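Otuvthorpe Household Waste Sorting Survey: Data Card

Version 3
Released 2023-07-24
Maintained by the Mulcahy Office for Local Records

Summary

This dataset contains answers to a postal survey on how households in Otuvthorpe and Banonstead separate their waste before collection. The survey was carried out in December, before the two towns adopted a shared collection schedule. It is released so that local planners, teachers and students may study sorting habits in small towns.

Contents

The release holds 800 completed household forms in a single comma-separated file, with one row per household. A second file lists the survey questions in the order in which they were printed. Text answers have been kept as written, including spelling, except where a street name or a personal name had to be removed.

Fields

household_id: a random code, not linked to any address
town: Otuvthorpe or Banonstead
dwelling: house, apartment or other
streams: number of separate waste streams kept at home, from 0 to 9
food_waste: yes, no or sometimes
glass: curbside, drop-off point or mixed with general waste
comment: free text, may be blank

Collection method

Forms were mailed with a prepaid return envelope. Reminders were sent once. Answers were typed in by two clerks working separately, and the two versions were compared line by line. Where they differed, the paper form was checked and the correct value entered. Forms with no town marked were left out of the release.

Known limitations

Households that returned the form may take more interest in recycling than those that did not. Apartment residents often share containers, and several wrote in the comment field that they could not answer for the building as a whole. The streams field should be read with care for this group — it records what is kept inside the home, not what is set out for collection.

The word "mixed" was understood in different ways. In version 2 these answers were merged with general waste. They are now kept apart and marked in the glass field with the suffix _m.

Permitted use

The data may be copied, shared and adapted for any lawful purpose, provided that the Mulcahy Office for Local Records is named as the source. Users must not attempt to identify any household. The Cokero conversion script used for earlier releases is no longer supported and should not be run on this version.

Corrections

Errors may be reported in writing to the office. Please give the household_id, the field name and the value in question. Accepted corrections are listed in the change notes of the next release — the files of the current version are not altered after publication.

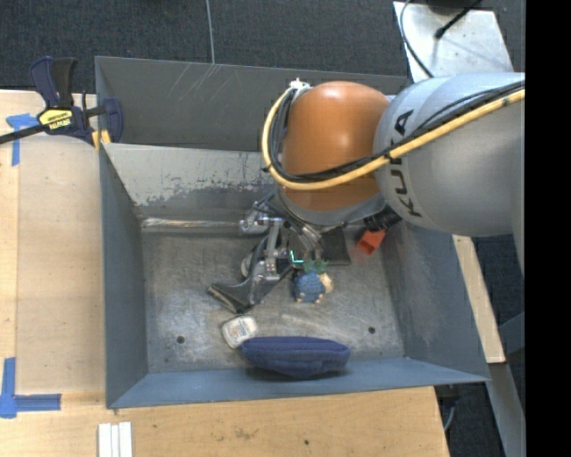
Earlier versions remain available on request for the purpose of checking published work. New studies should use version 3.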